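How to put together a themed mix that holds up from start to finish

I have been making mixes for the Zotumwood listening nights for a while now, and people often ask how I get from a pile of tracks to one file. My method is slow but it works with any software.

Start with a story or a mood you can write on one line. My last one was "night ferry to Harnard, engine trouble". Keep the line next to you and drop any track that doesn't fit it, however much you like the track.

Next, pull together a long list. I had 38 tracks for the ferry mix and used fewer than half. Listen to the first and last minute of each and write down the key, the tempo and how it ends.
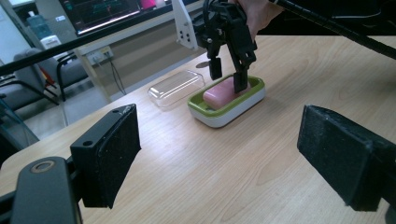 Sorting comes next, and I do it on paper. Write each track on a slip, one colour for fast and one for slow, and lay the slips out in playing order. You need a clear stretch of surface for this. A pale wooden tabletop suits it well, as coloured slips stand out against the light grain, though glare off the wood can make pencil hard to read, so use a dark pen. Move the slips until no more than three of one colour sit together.

Now load the tracks in that order and set the levels. Pick the quietest track and bring the others down to meet it. Leave the fades until the levels are right.

For spoken parts, radio noise or field recordings, keep each clip short. Niilo Manninen lent me a tape of harbour announcements for the ferry mix, and I used seven seconds of it between the Mellex track and the long Furtună piece.

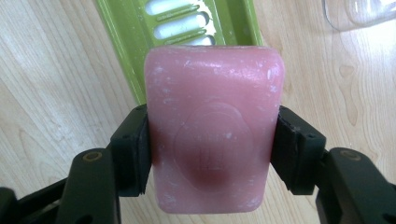
Put clips like that where the tempo changes, as the ear accepts a jump more easily after a voice. Fade the music under the clip over five seconds, then bring the next track in before the clip has finished.

Export the whole thing and leave it for a day. Listen once on headphones and once on a cheap speaker in another room, noting the time of anything that bothers you. Fix those spots only, then export again and write up the track list.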